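How to Fill a Notebook Page with Color-Row Patterns

Rows of tiny repeated marks, packed side by side in changing colors, are my favorite thing to do with a ruled notebook. From across the room the page looks like weaving, and up close it's all little pen strokes! I picked it up from Rosário Gouveia's Monday evening class and I've been filling notebooks ever since (248 rows in the one on my shelf, yes, I added them up in March).

What you need

A notebook with faint lines or a faint grid. You want the ruling just strong enough to guide your hand.

White-barrel markers in three or four colors. I'd start with black, dark blue and something warm, like red or orange.

A jar or cup to stand them in.

A loose sheet of paper for testing.

Step 1. Pick your mark

Choose something made of short straight strokes. Crosses work, so do little ladders, and characters such as 王 or 正 are wonderful for this, with all those horizontals stacking up into stripes. Write it ten times on your test sheet, as small as you can while keeping the strokes open. If the middle fills in with ink, go a bit bigger or switch to a finer tip.

Step 2. Get comfortable

Lay the notebook completely flat, with the fold pointing at your stomach, and pull your chair in close. I start at the top of the left page and work down. Your free hand has a job too: it holds the page still near the spot where you're writing, and it matters more than you'd think, especially in a new notebook that wants to spring shut. 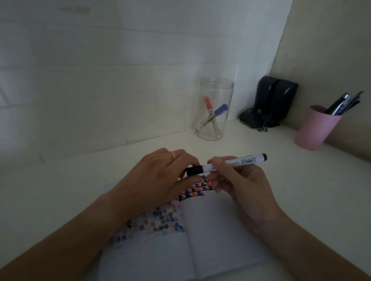 Keep your grip light. I used to squeeze the marker so hard that my fingers ached after 40 marks, and my rows wandered all over the place. Loosen up and the strokes get more even almost right away.

Step 3. Lay down the first row

Begin with your darkest color. Go straight across, letting each mark nearly touch the one before it. Don't stop to fix a wobbly one! In a row by itself it looks terrible, and once there are five more rows underneath you'll never find it again.

Step 4. Bring in the other colors

You can change color by the row, or swap every few marks so that the colors step sideways as you go down (this is the version that looks most like cloth, and I love it). Plan the order on your test sheet first. For a quick swap, keep the cap of the marker you're using in your free hand and leave the others capped in the jar within reach.

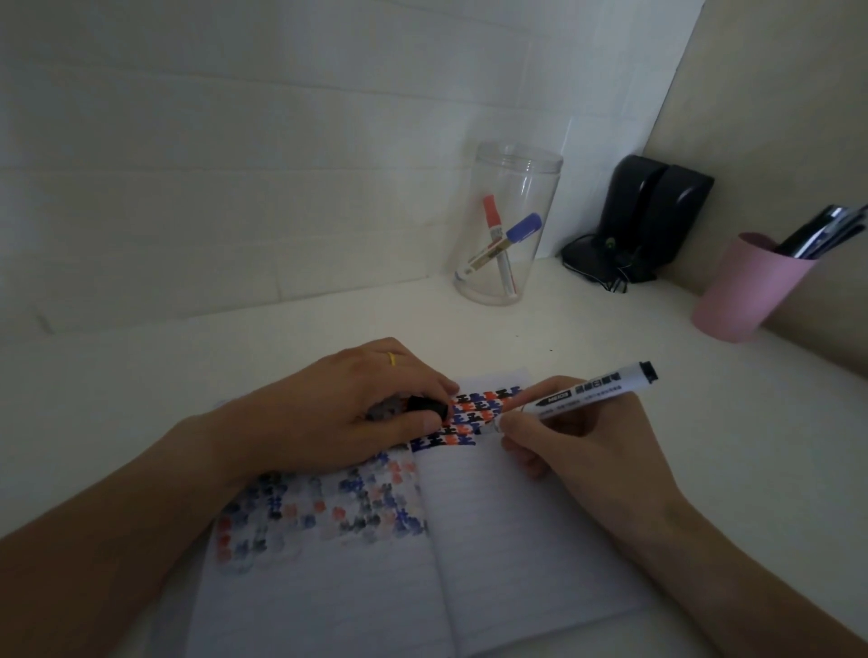
Step 5. Keep the rows tight

Tuck each new row right up under the last one. A gap of even one line breaks up the band, though you can turn that into a border if it happens. I take a break after every 100 marks, stretch my fingers, and look at the page from arm's length.

Step 6. Let it rest

Give the ink a few minutes before you close the notebook or lean your wrist on it. Check the back of the page as well. With thin paper you may get color coming through, and then it's best to leave that side blank, or slip a spare sheet underneath next time.

Ideas for your next page

Try a band just four rows deep along the top and use the rest of the page for a letter or a list. Or run one color lighter and lighter down the page. My next one is going to be all blues, with a single orange mark hidden somewhere in the middle.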